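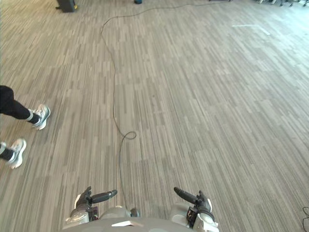

Peut-on poser des dalles de moquette sur un ancien carrelage ?
Il faut que le carrelage soit plan, sec et bien collé. Les joints creux se rattrapent avec un ragréage, puis on applique une colle poissante.

Rechercher un produit, une référence OK

Dalle de moquette Rulance, réf. 3201
Fabricant : Flesthorpe

La Rulance est une dalle à rayures longues et étroites, en gris, taupe, beige et blanc cassé. Elle convient aux bureaux, aux salles de réunion et aux pièces de passage. Épaisseur totale : environ 7 mm. La pose en blocs change le sens des rayures d'une zone à l'autre ; pour un rendu plus uni, poser toutes les dalles dans le même sens en suivant la flèche au dos.

Entretien : aspirateur, puis injection-extraction une fois par an. Une dalle tachée se retire et se remplace seule. Garder deux cartons du même bain en réserve.

Tissus coordonnés

Les tissus d'ameublement Sirkico sont vendus à part, au mètre. Demander un échantillon avant de commander, les teintes varient selon l'éclairage de la pièce. Les coupes ne sont ni reprises ni échangées.

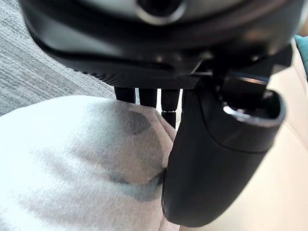
Tissu, vue rapprochée.

Commande et retrait au comptoir Leung, jusqu'à 17 h. Les cartons entamés ne sont pas repris.

232 partages

Commentaires

Mostafa Sqalli
Posée en septembre dans notre salle de réunion. Rien à redire sur la tenue, par contre les découpes le long des plinthes prennent du temps. Prévoir des lames neuves.

cath_b
Est-ce que la 3201 passe sur un plancher chauffant à eau ?

Comptoir Leung
Bonjour, elle passe, avec une colle adaptée. Chauffage coupé avant la pose, la fiche technique donne les délais.

J. P.
Reçu un carton avec un coin écrasé, échangé sans discuter.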